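Section 2: Rider sign-up and start list (Wynne Gravel Loop)
Last changed 10/17/20

Do this before you open entries. Takes a while the first time, sorry.

1. Log in to Pretix, make a new event. Name it "Wynne Gravel Loop", nothing fancier, the start list copies the name across and long ones get chopped.

2. Add two products: Long (141 km) and Short (19 km). Set the quota to 200 riders for both togther. One quota, both products ticked.

3. Questions to ask at checkout: emergency contact, club if any, tyre width (optional). Make the first one required.

4. Turn on the waiting list. Leave the automatic sending OFF until the route is signed off by the Eser landowners.

Caution: don't delete a product once anyone has bought it. Untick "active" instead.

5. Export the orders as CSV. Open Stuser, Import, pick the file. Match "Attendee name" to "Rider", not "Invoice name". Easy to get wrong, parents pay for juniors.

6. Check the Short riders all landed in wave 2. If not, go back to the import screen and set the wave column by hand.

Note: re-importing overwrites start numbers. Lock them first (Stuser, Numbers, Lock all).

7. Print the list twice, one for the start, one for the Eser checkpoint. Landscape, or the phone numbers drop off teh page.

Late entries are in section 3.
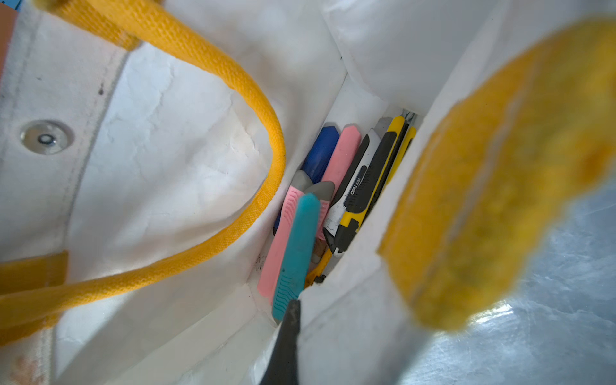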